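Home Kitchen Pantry Workshop Laundry Holidays Ask

Baskets, boxes and the snack pile: putting together a food basket without a mess

By the Plilham Home Desk
Wednesday, March 4, 2020
Last updated: same day, fixed the bit on cans

Basket season. Spring raffle at Plilham, Easter after that, then the teacher gifts and the new-neighbor gifts and whatever else. I do a lot of these and I do them fast. Notes below, in no special order, mostly the stuff I keep telling people over the phone.

Start with the basket. Before you buy any food. I've done it the other way and ended up with a mountain of snacks and a basket the size of a soup bowl. Put the basket on the table, look at it, then shop.

Round ones with a tall handle look nice and carry well but they are a pain to fill. The handle is always where your hand wants to go. Load from the side, not over the top. Turn the basket as you go instead of reaching around.

Check the handle first. Grab it, give it a wiggle. If it creaks at the join, wrap the join with thin wire or twine, or use a different basket. Do not find this out on the way to the car with three cans in it.

Thrift store baskets are fine. Mine come from the Grurkent thrift mostly. Shake out, vacuum with the brush end, wipe with a barely damp cloth, dry overnight somewhere with air. Don't soak them. Loose ends, snip with nail scissors. Any musty smell after a day outside, skip it, you will never get it out and the crackers will pick it up.

Now the sorting box. This is the one thing I'd push on everybody. Get a low open cardboard box, the shallow kind, and put it right next to the basket. Everything goes in the box first. Candy bags, bars, packets, papers. Then you work out of the box into the basket. You can see what you've got, and what doesn't make the cut stays put and isn't rolling around the table.

Low sides matter. Deep box = digging. If all you have is a deep one, cut it down with a box knife to the height of your hand. Cut away from you. Tape the cut edge if kids are helping, it can scratch.

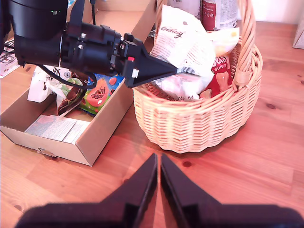

Flat stuff goes in the bottom of the box and stays there till the end. Tissue, folded paper, cards, leaflets. Otherwise you pull the paper out to get at the candy and it's creased before you've used it. Wrappers and trash: seperate bag, hung off a chair. Do not let empties back in the box. I have gift wrapped an empty wrapper. Once.

Bagged candy. Mini anything is your friend. Small bags tuck into gaps, big bags eat the whole basket and then there's nothing else to look at. If you've got one big crinkly bag, put it in first, toward the back, and let it be the filler. Press some air to one side so it sits flat. Don't poke a hole in it. People do this. Don't.

Weight low, light high. Old rule, still right. Jars and cans at the bottom, near the middle under the handle, so it hangs level. Then boxes. Then bags. Then the card. Pick it up halfway through and see which way it tips, move one thing, pick it up again.

Cans. I got this wrong in the first version of the page so here it is again. Standing up, in the middle, if the basket is deep enough. If it's shallow, on their sides, labels up, with paper wedged underneath so they don't roll. Two is plenty for a small basket. Look at the rims. Any dent on a seam or a bulging lid, throw it out, don't give it to someone. Dates too, turn every can over. I pulled one off my own shelf last March that was older than the kid I was giving it to.

Wipe can tops with a damp cloth, dry right away. They're always dusty. And wipe around the label, not over it, the paper ones smear.

Filler. You don't need the fancy shred. Crumpled kraft paper, old tissue, newspaper under a clean sheet. Cardboard strips work if you fold them like an accordion. Fill to maybe two thirds of the depth for light stuff, way less for cans. No packing peanuts with food please. They stick to everything and they squeak.

Where to work. Table is good for your back. Floor is good for room. For a single basket, table. For a whole row of them, floor, on an old sheet, so you can slide things along and sweep up by just lifting the corners. Sweep before you start too, woven bottoms pick up every crumb and hair going. Set cans down off to one side, not where you kneel. My knee says hi.

If you're on a wood table put a towel down. Basket bottoms are rough and they will leave scratches, espeically the cheap ones with a staple in the base. Run your hand under it (carefully) and feel for staples. Pliers, bend them flat.

Cost. Last year's raffle set was 12 baskets and I kept each one under 17 dollars, food included, by buying multipacks and splitting them. Splitting only works if the single packs are sealed and have their own ingredient list. Some don't. If not, write it out on a card. Nuts especially. Milk too.

The card. White, stiff, stood up so it sticks out over the rim. Tilt it back against something soft like a bag so it doesn't slide down. Write on it BEFORE it goes in. Pen, not marker, marker bleeds through if there's condensation off a cold jar. Name on the front, list of what's inside on the back. For raffles put the ticket number big.

Card keeps falling over? Fold the bottom inch back and sit a can or a bar on the fold. Or a little slit in the filler paper. Tape is last resort, it tears the card when they pull it out.

Chocolate last, always, and not in a warm room. If the baskets sit overnight, chocolate goes in on the morning. Same with anything baked. Chips and puffed stuff near the top, they crush if you look at them. 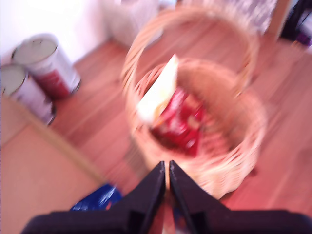

Can I pack the basket the day before and leave it in the car?

Better to leave it indoors. A car gets too warm by day for chocolate and too cold at night for jars, and the card curls from the damp. Pack the cans and dry goods the night before, keep it on a shelf with a clean towel over the top, add the rest in the morning.

Wrapping. Cellophane if you must. Big square, basket in the middle, pull up all four corners above the handle, twist, tie. With a tall handle you need way more than you think. Measure over the handle and down both sides and under, then add a hand. A 55 inch piece does my middling ones. I've mostly stopped wrapping, a ribbon on the handle is enough and the stuff can be seen.

If you do wrap, wipe the handle first. Fingerprints on the inside of cellophane can't be got at later.

Moving them. Basket in a box. Back to cardboard again! A box a bit bigger than the base, towel stuffed in the gaps, seat belt across. Never on the seat loose. Never stacked. The box flaps standing up will hold the handle steady if you push them in against it.

Leftovers. There will be leftovers. Whatever's still in the sorting box goes into a zip bag with the earliest date written on it, into the pantry, eat it first. Flatten the box and slide it behind the fridge or the dryer if there's space and it isn't near anything hot. The shallow ones are worth keeping, stores don't always have them. Grorkudport hardware puts theirs out by the back door on weekends, ask first.

Empty baskets nest if the handles swing. Fixed handles don't nest, hang them on hooks from the garage rafters, bottoms to the wall. Keep them dry. One of mine got moth or something like it and I had to toss the whole stack, so now a look every couple months.

Kids helping: give them the box, you take the basket. They pick a thing and hand it over, you place it. Works so much better than two sets of hands in one basket. Let them do the top layer on their own and don't fix it after.

Shopping list for one small basket, scribbled: two cans, one big bag of something, a few mini bags, one flat packet (tea, cocoa, soup mix), card, ribbon, paper. Done.

More on cleaning old wicker next week if I get to it. The stain question too, I've had a few of those.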